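About Holtside

Holtside is a small company which teaches robots to do work with small objects. We began in March with one table and one pair of hand-held grippers, in a rented room at Stivside. Today we record demonstrations for customers who build home and shop robots.

Our way of working is simple. A person takes one gripper in each hand and does the task as it should be done. The movement of both hands is recorded, and the robot learns from many such recordings. We prefer this method for small and light things, where the person must feel what he or she is doing. For heavy things, or for places where a person can not stand near, we drive the robot arm by remote control from a second desk.

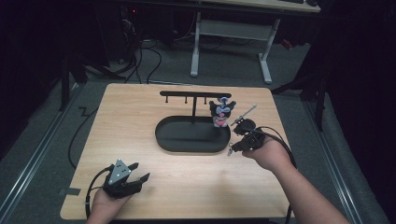 Our first big order was from Naidu, and it asked for 1384 demonstrations of hanging and sorting personal items. We learned much from this work. A new operator needs 53 practice runs before we keep any of the recordings. We also learned that a slow hand is not always a good hand — the robot copies every stop and every doubt.

Each task has its own written sheet. It says where the objects start, which hand goes first, and when the task is finished. If the operator drops something, the recording is marked and stored apart. Some customers ask for these recordings also, and we give them with no extra price.

Key rings were more difficult than we expected. The ring is thin and the fob is flat, so the fingers must come to it at a good angle. We rewrote the sheet for this task several times.

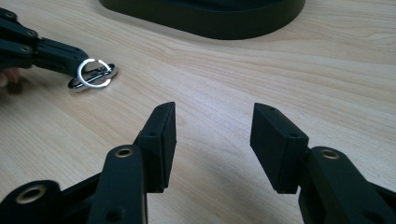
Two grippers at work, one of them at a key ring with an oval metal fob.

We are glad to receive visitors, also students. Please write to us first, so that an operator has time to prepare the table for you. If you want to try the grippers yourself, tell us in your message.

Recent
Zodholm project: 616 recordings delivered
How we write a task sheet
Remote control or by hand? Notes from 200 hours

Contact | © 2020 Holtside | Back to top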